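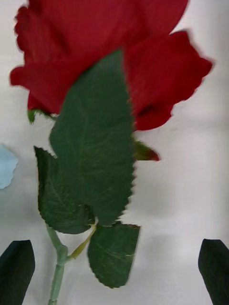
Aug 1, 2026 -- prop bench, fake flowers

Started on the rose problem. The Villaseñor job wants 29 stems for the staircase, red, big enough to read from the back row, and the director has asked that they look "picked." I have yet to meet anyone who picked a rose this size and kept both hands.

Color: leave it alone. It's a good deep red already and darkens by itself down in the folds, so Reiko can put her glaze away. She was looking forward to the glaze. We'll find her something else to glaze.

Petals: the ruffled edges are fine on the loose side of the bloom. Where a petal droops, it droops like a wet sock. Tried steam on a scrap bloom, 16 seconds, held it up by the rim while it cooled. Better. At twice that it slumped completely and now resembles a tomato with regrets. Scrap bloom has been retired to Matúš's desk.

Leaves: toothed edges, veins, the whole botanical effort, and I think they're the best thing on the stem. The trouble is where they sit. A big leaf standing straight up in front of the bloom is hiding the part the client is paying for. Plan is to bend it back and down, and leave the low ones hanging.

Bending notes, so I don't learn this again in October:
- thumb at the base of the leaf, never the tip
- go past where you want it, it creeps back
- if the leaf pops off, hot glue, low setting. The high setting goes through fabric and then through you

Melquiades wants to cut the big leaf off altogether and be home by 6. I said we'd look at one cut and one bent side by side from across the shop. Did that before lunch. Cut one looks like a lollipop. He says so too, though he said it quietly.

Cusivthorpe sent a second box of stems, in pink. Nobody here ordered pink. Yolotzin is calling them -- her third call this summer, she knows the hold music by heart.

Still to do:
- steam the rest of the droopers (Cirilo has the good kettle, get it back)
- test the glue again once the stems have been in the warm room overnight
- ask whether the actress really has to throw one. If so, 2 spares, and somebody files the wire end
- label the shelf. "Flowers, misc." now covers the roses, the funeral lilies and a cabbage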